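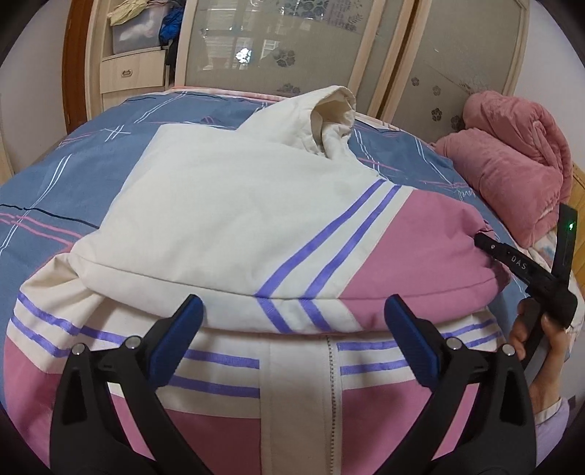

The sleeve problem: how a small software team plans the folding of a jacket

By Nana Essien

When people ask me what is the hardest thing in household automation, they expect me to say stairs, or glass, or the cat. My answer for the last year has been the winter jacket. A towel has two sides and four corners, and a planner can keep a simple model of it. A padded jacket has a hood, a lining, a zipper and two sleeves, and each of them can lie over the others in more ways than I would like to write down.

I work on the planning part of Gronda, the folding software at Zerimard. The team has six people, and only two of us touch the planner every day. The others take care of perception, of the control loop and of the tools we use to look at recordings. I want to describe what we changed since March, because the change was larger than we had planned.

The old version worked in a way that is easy to explain. Perception gave an outline of the garment, the planner compared the outline with a library of shapes, and each shape had a fixed list of moves. For shirts this was good enough. For jackets it failed in 34 of the cases we kept for testing, and most of these failures had the same cause. The outline was correct, but it said nothing about the layers inside it. A sleeve folded across the front does not change the outline at all.

So we stopped asking for the outline first. The new perception module, which we named Kpodo, looks for lines that belong to the garment: seams, zippers, cuffs, edges of panels, printed stripes. It then tries to follow each line until it ends. If it ends in the middle of the cloth, there is probably another layer on top. The planner receives a small graph of layers, with a number for how sure the module is about each connection.
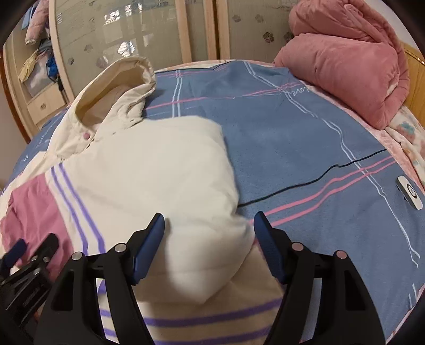

Our planner now treats a printed stripe as a kind of ruler, and this idea came from a long discussion about what can be trusted on soft cloth. Shadows cannot be trusted very much, and color only a little. A pair of parallel lines is better, as the distance between them should stay almost the same wherever the cloth lies flat. On the cream jacket the two purple stripes run diagonally down until they disappear behind the left jaw, and two more run nearly level across the cream cloth between the jaws. Kpodo has to decide if these are one pair or two, and it must do it with a finger standing in front of the answer. It also has to ignore the bedsheet, where pink and white lines go in pairs too. In the first weeks it joined sheet and jacket with great confidence. We corrected this with a rule about what is allowed to cross a garment edge, and I am still not fully happy with the rule.

The second change was in control. Before, the fingers closed at a point, and the point was calculated once. Now the planner sends a short segment of an edge, together with a direction, and the controller may choose any place along it. If the cloth moves while the fingers come down, the segment is updated and the approach continues. The update takes around 7 milliseconds on our test computer – fast enough for this work, though I would not use it for throwing things.

For a sleeve this freedom helps a lot. The lower edge of a sleeve is long, and in most cases the exact place of the grip matters less than which layers are taken. One layer too many, and the front of the jacket comes up with the sleeve. The planner therefore prefers the part of the segment where the layer graph is most certain, even when it is farther from the cuff and the following move becomes longer.
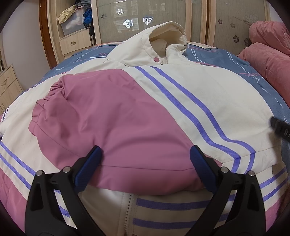
What the viewer shows us

The tool I use most is Plorari, our viewer for recordings. It plays the camera views side by side and draws the layer graph over them, and one can stop at any moment and ask why the planner preferred a certain move. Before we had it, we read text logs. I remember spending a full afternoon on a log only to learn that the hood had been labeled as a sleeve.

Hoods are still our weak point. They stand half up, they fall over, and they have an inside and an outside in a similar color. At the moment the planner leaves the hood for the end and flattens it with a slow push from above. I would prefer to fold it inward first, which gives a better shape in the drawer, but the graph is not reliable enough there. A version that looks at the opening of the hood separately is in testing, and my colleagues have already asked me when it will handle scarves.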